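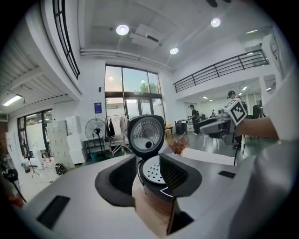 Chapter 8 is about teaching a robot by showing it, and I'd like to start you off the way I got started, at an open day. I went to the one at Nercombe on a Wednesday in April, fully expecting to watch a robot arm do clever things behind a safety barrier. What I spent most of my afternoon staring at was a rice cooker. Its lid was standing wide open, with the white steam plate showing underneath, and the grippers near it were the kind people hold in their hands, with black finger pads and a white cube printed with a black-and-white marker pattern on top. I must have stood there for half an hour (my coffee went cold, and I missed the talk in the back room entirely).

If you've read Chapter 7 you already know how to send a robot to a point in space. You give it coordinates, it works out the joint angles, and off it goes. So why not just do that with a rice cooker? Go home tonight and pay attention to your own hands while you open one. You look for the catch, you press a bit, you feel the lid come loose, and you keep your fingers out of its way as it swings up. Try writing that down as coordinates! I tried on the train home and gave up before my stop.

The Plevmont course, which is where most of the exercises in this book come from, takes the other road. A person does the job with a tool shaped like the robot's hand, the tool records what it sees and how it moves, and a learning program looks for the pattern in all those recordings. We call each recording a demonstration. One demonstration gets you almost nowhere. The practice set you'll download for this chapter has 381 of them, and after throwing out the ones with missing video we were left with 296, so please use the second number when you do the math in Exercise 2. I've marked enough homework to know why I'm saying so.

Robots and Everyday Tasks > Part Two > Learning from Demonstration > A Day at Nercombe

Now, the marker cubes. A camera looking at a plain gray tool has a hard time telling exactly which way it's pointing. Give it a flat square with a known pattern and the job gets much easier: the corners are sharp, the size is known, and a bit of geometry gives you position and tilt. We'll work through that geometry in Section 8.3, and I promise it's only similar triangles wearing a fancy coat.

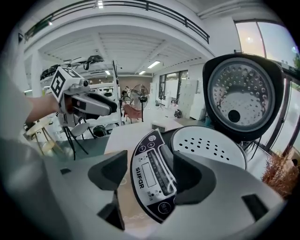 Kenza Gaber read a draft of this chapter and told me I'd skipped the hard part, that the person holding the tool can see the whole kitchen while the robot gets only what the cameras give it, and that a demonstrator who peeks over the top is teaching with information the robot will never have. She's right, and I've added a section on it. When you record your own demonstrations, keep asking yourself what the tool could see at that moment. A raised lid can hide half a room from a camera down at table height, and you'd never notice from where you're standing.

You'll also meet Zaki, the small simulator we use for the labs. It will happily run 3,000 practice attempts while you eat lunch. Do install it before you read Section 8.1, and look over your notes on rotation from Chapter 5 if they've gone fuzzy. For the warm-up, pick one thing in your kitchen with a lid and write down every contact your hand makes while opening it, in order, including the ones that seem too silly to mention. Bring the list to class.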